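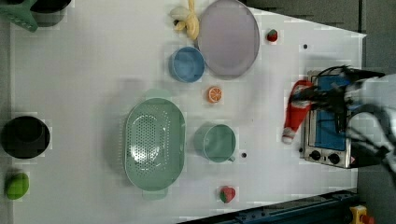
Bench notes, Lurkeslow cell, Wednesday

Came in to find the arm sulking again. Same complaint as before: the fingers stop just short of where they are told to go, then the controller congratulates itself on a fine grasp. Suker's manual devotes a whole chapter to this and recommends calling Suker.

Went over the wrist first. Two of the finger plate screws took a bit of a turn, the rest were tight. Cleaned the pads with alcohol and ran the open and close routine 50 times with no load. Opening is fine. Closing drifts after it warms up, and always the same way, so I am blaming the zero and not the motor. Set it again from the hard stop.

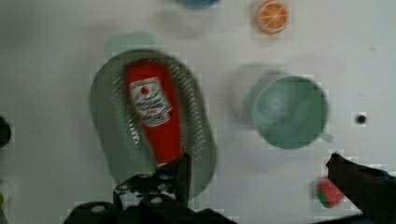 Reading time: 2 minutes

The wrist camera exposure was still on the setting from the dim weeks, so anything that moves comes out as soup. Shortened it and put the lamp up to 70 per cent. The Skallus script now complains about glare from the white top, but it complains about most things and I have stopped taking it personally.

Grip force: had been left at 100, presumably by someone who dislikes ketchup bottles. Brought it down to 31 and saved it under the Pētersons profile, the only one the cell loads at start-up. If you change it anywhere else it will nod politely and forget.
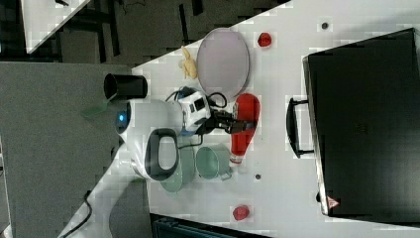 The cable loop over the wrist is the other suspect. It has to have enough slack for a full turn but not so much that it can hook a pot handle on the way past. I have moved the tie back one notch - please leave it there until we have a week of logs.

Still to do: repeat the closing test from cold, order pads, find the small hex key. It was in the drawer in July.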